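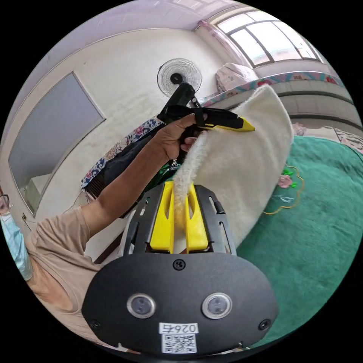

Section 6: Care of Soft Furnishings and Bedding

This section covers embroidered covers, fleecy items and guest bedding in Gundlow rooms. Read it through once before the first linen change.

6.1 Before you start

Open the window and tie the curtain back to one side. Switch the wall fan off at the wall and leave it off until all loose fabric has been put away. Move bags and backpacks off the bed and any covered surface.

CAUTION: Buckles and zipper pulls catch embroidery threads. Do not drag a bag across an embroidered cover, even a short distance.

6.2 Fluffy and fleecy items

1. Lift the item off the cover. Do not slide it.
2. Shake it gently outside or near the open window.
3. Brush the pile in one direction with the soft brush from the Vosasis kit.
4. Wash on the cold, gentle cycle, inside a mesh bag. Wash white and cream items separately from colored cloth.
5. Dry flat, away from direct heat. Turn the item over after 2 hours.

Note: Pile that has gone flat can be raised again with steam – hold the steamer well clear of the fabric and brush while it is still damp.

6.3 Embroidered covers

1. Check the motifs for loose threads. Tuck these through to the back with a blunt needle. Do not cut them.
2. Turn the cover inside out and wash it alone the first time. Green and red dyes may run.
3. Iron on the reverse side only, over a folded towel.
4. Lay the cover back with the main motif facing up, then smooth it from the center toward the edges.

CAUTION: Do not use bleach on metallic or gold-colored thread.

6.4 Folding and storing bedding

1. Fold the quilt in half lengthwise, then in thirds.
2. Place the bundle on top of the bed at the window end, clear of the curtain.
3. Leave patterned edging showing so that sets can be matched later.
4. For storage over the winter, use a Gevitz cotton bag. Plastic traps moisture.

Replacement covers are ordered through Shahbazi using form 3000. Allow two weeks for delivery, longer in December.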